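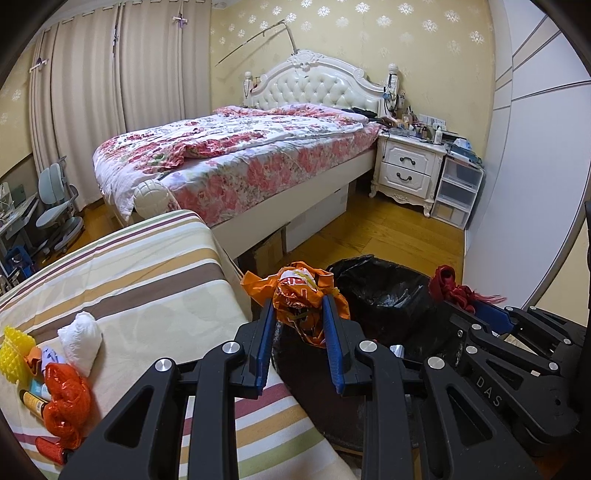
Joaquim Caldeira reckons I'm being had, and he may be right. His view is that the council's "compostable" liners go in the incinerator with everything else, and that the people selling them know it. I said I'd ask on here before I bought another roll.

So. We moved to Wiltance in September and were given a leaflet saying food waste can go in the caddy in a compostable liner, or wrapped in newspaper, or loose. I've been buying Pila liners, which come 13 to a roll and split if you so much as look at them. The box says they break down completely. It doesn't say where, or how long it takes, or what happens if they end up in the ordinary rubbish by mistake. I put one in my own heap in the garden as a test and six months on it was still a bag. Grubby, with holes in it, but you could have carried shopping home in it if you weren't fussy.

Is there any point paying extra for these, or am I buying a nice feeling? And if they don't rot in a garden heap, what are they supposed to rot in? I don't want to be told that every little helps. I'd like to know what happens to the thing.

Posted by MrsPettle
7 replies, 3 shown

Tarmo Uibo

Depends entirely on where your council sends its food waste, and the leaflet won't tell you. There are two main sorts of plant. One is a closed composting hall, where it's kept hot for weeks and a proper liner does go. The other is a digester, a big sealed tank that makes gas. Plenty of digesters have a machine at the front that rips out every bag it can catch, compostable or otherwise, and what it pulls out is often burned. In that case your liner has done one job, which is keeping your caddy clean, and a bread bag would have done the same if they allowed it.

Ask the council two questions in writing. Which plant does it go to, and are liners removed before treatment? Don't ring. I rang ours and was told "it all gets recycled", which isn't an answer to anything. The written reply took a fortnight and said liners were removed. I went over to newspaper after that.

As for your garden test, I'm not surprised. Look at the small print on the roll. There's a difference between "home compostable" and plain "compostable". The second sort is tested in industrial conditions and most garden heaps never get near that heat, mine included. The word "biodegradable" with nothing after it I would ignore altogether. A door is biodegradable if you wait.

Newspaper method, if you want it: two sheets, fold the corners in so it makes a rough box, push it down into the caddy. Change it every other day or the bottom goes. Tea bags on top of something dry, never straight on the paper.

greenlodge

They are fine!! I use the Rebelo ones and never had a problem, you just have to not leave them too long. Think you got a bad roll. Also have you tried freezing your peelings, no smell at all. My sister does it and she has a tiny freezer

Masine

I'd add something on the cost, as that was partly what you asked and it's been skated over.

I kept my receipts for a year out of spite. We got through 200 liners in a household of four, and that was before my son went vegetarian and the caddy started filling twice as fast. The loose-in-the-caddy method costs nothing but you do have to wash the thing out, and in August you will regret it. Newspaper is cheap if you still take one. We don't, so for a while I was buying a paper to wrap potato peel in, and I can't recommend that as economy.

I don't fully agree with Tarmo that the liner is pointless if it gets pulled out. If having a liner is what makes the rest of the house use the caddy, then the food gets to the plant and that's the bit that matters. My husband would not touch ours without one. Whether that's worth the money is between you and your husband, or Joaquim, or whoever is doing the moaning.

What I would be careful of is the thickness. The very cheap ones go at the seam. Fill to two thirds, tie it, and carry it with a hand underneath. If you have a big kitchen bin as well, keep the two sorts of bag in different drawers. We had black sacks and green liners in together and somebody was forever putting the chicken bones in the wrong one.

On home composting, mine took most of two summers, torn into strips and buried in the middle of the heap, and I was still picking out bits of the knot. I stopped bothering. Liners go out with the council collection now and the garden gets the peelings loose.

MrsPettle

Thanks Tarmo, have written to them. Greenlodge, it was three rolls, so I don't think it's a bad one. Will put up the council's reply when I get it, if it says anything.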